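Vunbridge Opens Its Rural Broadband Sign-Up on 17th September

I'm Heriberto Echeverri, and I get to share some good news with my neighbors out past Ospina Road. Our county's new rural internet sign-up is open, and more than 700 homes can get on the list!

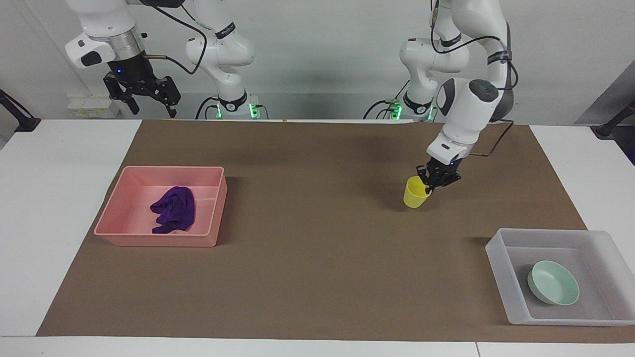
Vunbridge County Office of Rural Services

Signing up is free and takes one short form. You can fill it out online or stop by our front desk (Yeison Salazar will print you a copy if your connection is as slow as mine). We'll also have paper forms at the Clarar township hall.

Crews plan to start on the north end in December — weather permitting, of course — with 38 miles of line in the first stretch. If your road isn't on the map yet, sign up anyway so we know you're out there.

Questions? Call the office and ask for Yeison or me.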